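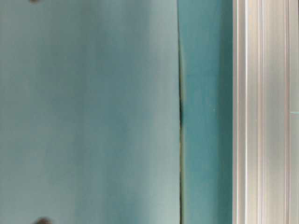
**Bujar Ionescu**

Restauro un monoplaza de fórmula nacional que corrió dos temporadas con el equipo Tratum y una tercera con Shokri, que compró la escudería entera. El chasis es Bitmont y la placa original sigue remachada en el mamparo delantero. El color ya está decidido: gris azulado pálido, mate y liso, como el panel de la foto, el de los dos puntos oscuros pequeños en la parte izquierda. Lo que no tengo claro es la ficha de inscripción para carreras de históricos. En la casilla "constructor", ¿pongo Bitmont, Tratum o Shokri? El reglamento del campeonato de entonces distinguía entre concursante y constructor, pero en las clasificaciones impresas el coche aparece como "Tratum" los dos primeros años y como "Tratum-Skiltum" el último, cuando ya era propiedad de Shokri. El motor Skiltum se montó en esa tercera temporada. Quiero presentar el coche con la especificación final.

**Gisela Reinholz**

Conviene separar cuatro datos que en las clasificaciones suelen ir mezclados:

- Fabricante del chasis: Bitmont. Lo acredita la placa.
- Constructor a efectos del campeonato: el nombre con el que se registró el coche. Si la inscripción anual no se modificó tras la venta, sigue siendo Tratum.
- Concursante: titular de la licencia en cada carrera. En la tercera temporada, Shokri.
- Motor: Skiltum. Se añade con guion cuando chasis y motor son de marcas distintas.

La venta de una escudería no cambia por sí sola el nombre del constructor. Los compradores solían mantenerlo hasta el final del ejercicio para no perder puntos ni primas de desplazamiento, y a veces una temporada más. Con la especificación final, la ficha debería decir "Tratum-Skiltum", con Bitmont en la casilla de chasis, si el impreso la tiene. Si no la tiene, va en observaciones junto al número de bastidor.

Adjunta copia de las hojas de verificación técnica. Una clasificación de prensa no suele bastar.

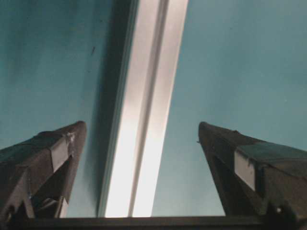 Página 2

**Santosh Kandpal**

Pon Bitmont. El constructor es el que construye, lo demás es pintura. Yo inscribí el mío así y me lo aceptaron.

**Savita Sengar**

Matizo la respuesta de Santosh: depende del organizador. En algunas series de históricos "constructor" significa fabricante del chasis y la respuesta correcta es Bitmont; en otras se sigue el registro de época y vale lo que explica Gisela. Hay que leer las definiciones del anexo, que casi nunca coinciden con las del impreso.

Otro punto a revisar es el peso. Con el motor de la tercera temporada, el mínimo de la clase pudo cambiar. Uno que pasó por nuestro taller estaba homologado en 400 kg y tuvimos que corregir la ficha porque llevaba el lastre de la especificación anterior. Comprueba también los anclajes traseros: si son los del primer motor, el comisario puede rechazar la especificación final aunque los papeles estén bien.

**Bujar Ionescu**

Los anclajes son los de Skiltum, con la referencia grabada. En el anexo se remite al registro de época, así que presentaré "Tratum-Skiltum" y Bitmont en observaciones. Me faltan las hojas de verificación de las dos últimas carreras; las he pedido al archivo del circuito y me contestan en agosto.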